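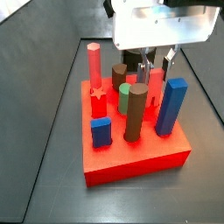
One student wrote on last year's feedback form that agenda-setting and framing are the same idea under two names, and asked why the module gives them separate weeks. The objection has support in the literature, where framing is sometimes treated as "second-level" agenda-setting. This handout keeps them apart for the purpose of coding.

Media and Political Communication
Handout 2: Agenda-setting and framing
Revised 07/09/2018

1. Terms

Agenda-setting concerns which issues the public regards as important, and how far that ranking follows the amount and placing of news coverage. The unit of interest is the issue. The usual measure is salience: number of items, length, position on the page or in the running order.

Framing concerns how an issue is presented once it has been selected. The unit of interest is the interpretation offered: what the problem is said to be, who is held to have caused it, and what remedy is put forward. A single issue may carry several competing frames in the same week, and sometimes in the same article.

Priming is often listed with the other two. It refers to the effect of recent coverage on the standards people use when judging a government or a candidate. We return to it in the session on elections.

2. Worked case: the Sakov bus contract

The local authority in Sakov awarded its bus contract to a private operator, Womico, in May. The set reading codes 940 articles on the award from two outlets, the daily Zudness and the weekly Major.

Agenda-setting questions on this material:
- How much space did the contract receive in each outlet compared with housing and schools?
- Did the issue rise in the local opinion survey before or after coverage increased?

Framing questions on the same material:
- Is the award presented as a matter of cost, of service quality, or of political conflict?
- Who is quoted first, and are passengers quoted at all?
- Is responsibility placed on the operator, the authority or national funding rules?

Both outlets gave the issue similar prominence. Zudness leaned on the cost frame and drew heavily on authority press releases. Major used the conflict frame, with most headlines naming two opposing party groups. A study that measured salience alone would have recorded very little difference between them.

3. Coding rules

Code the headline and first paragraph separately from the body. Where they disagree, enter both codes and mark the item as mixed. Do not average.

Letters and opinion columns are excluded from the main count and entered on the second sheet. Agency copy printed without change is coded once per outlet.

A frame is coded as present only if the text states a cause or a remedy. Tone alone does not count. Adjectives such as "controversial" are entered under tone.

Each pair of coders works through the same 20 articles independently before starting on the main set. Report agreement using Krippendorff's alpha. Simple percentage agreement is inflated where one category is very common, as the cost frame is in this material.

4. Limits

Content analysis describes the text. It gives no direct evidence of what readers took from it, and claims about effects need survey or experimental data. The Sakov survey was a repeated cross-section, so change in individual opinion cannot be traced.

Causal order is also uncertain. Coverage may follow public concern, and both may follow a third event such as a fare rise.

5. Assignment

Write a report of no more than 2,000 words comparing the two outlets on one frame. Tables are excluded from the count; footnotes are included. Attach the coding sheet and the agreement figure for your pair.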